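Print this page
E-mail this thread

1/ Fault notes from the Sekus cell at Gadport. The left gripper stopped reporting finger force at episode 1,195 and kept closing as if nothing were in its way. Bivosard logged no error.

2/ Table layout for the task — ketchup bottle on the plate, mint-green mug nearby.

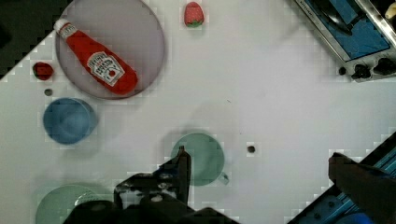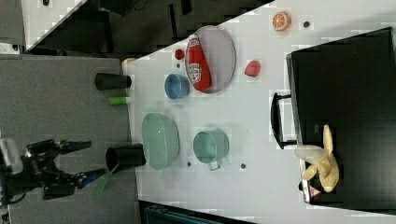 3/ Cause: stale force value. The driver repeats its last good reading when the bus drops a packet. It did that 634 times in one shift, and the safety limit never tripped.

4/ Interim fix: stop the arm if the reading is older than 100 ms. Caldeira firmware patch is due in September. Until then, hands stay off the table while the arms are live.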